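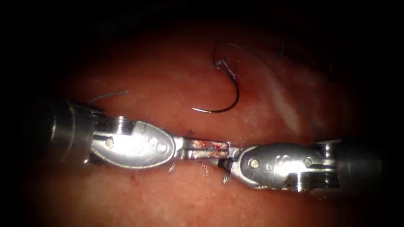

571 words

Suturing Day Returns to Nullergate in October

The Department of Surgical Education at Nullergate Hospital will hold its autumn suturing day on Sat 13 October in the Valtura Rooms, second floor, east wing. Residents in all surgical programs are invited to apply, as are fellows who joined the hospital after the summer session. Places are limited to 20. Applications should be sent to the education office through the program coordinator, with the signature of the resident's supervisor.

The day will be led by Dr. Revathi Naidu, who took over the suturing curriculum this year, and Dr. Ayanda Swanepoel of the Division of General Surgery. Both will be present for the full day and will observe each participant at least twice.

Morning: The Needle

The first session concerns the handling of the curved needle. Participants will practice picking it up from the tissue surface, where it may rest just beyond the tips of the instruments, and setting it in the jaws at a suitable angle before the first pass. Dr. Naidu has asked that this part of the morning not be hurried. In her review of last year's assessments, she found that many uneven stitches began with a needle that was held too near its tip or turned slightly in the jaws.

"A resident who loads the needle well has already done a good part of the work," Dr. Naidu writes in the new course guide. "We would like to see fewer stitches in the first hour, and better ones."

The wet surface of tissue also deserves attention. It reflects light strongly, and a needle lying on it can be difficult to tell from a highlight. Participants will be taught to keep the needle in view at all times and to state aloud when it is set down and when it is taken up again. The same wording will be used at every station so that assistants become accustomed to it.

Afternoon: Closing the Incision

After lunch the group will move to interrupted stitches along a straight incision. Dr. Swanepoel will begin with a short talk on spacing and on the distance of each bite from the wound edge. Participants will then close an incision in pairs, one placing the stitches and the other managing the tissue and the trailing suture, and will exchange roles at the halfway point.

Assessment will follow the form introduced last December. It considers the evenness of the stitches, the condition of the wound edges, the security of the knots and the control of the thread. Time is recorded but carries no marks. Copies of the form are available from the education office and should be read before the day.

Two stitches are complete at the right in the view that follows, and the needle is held with its lower point toward the top of the incision. The thread runs off to the right across the tissue, leaving the cut itself clear. Participants may wish to note the slight puckering near the wound edge, a matter Dr. Swanepoel will take up in her talk – tension is the subject on which she receives the most questions.
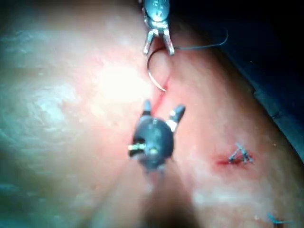
Preparation and Practical Matters

Registration opens at 7:30 a.m. and the first session starts promptly at 8:00. Scrubs are required. Coffee and a light lunch will be provided in the corridor outside the rooms; no food or drink may be taken inside.

Participants should review chapters 3 and 12 of the course guide in advance. Those who have not completed the sharps safety module must do so before attending, and the coordinator will check the records during the preceding week.

Residents on call that weekend should arrange coverage with their chief resident before applying. Applicants who are not offered a place will be given priority for the next session, the date of which will be announced in the December newsletter.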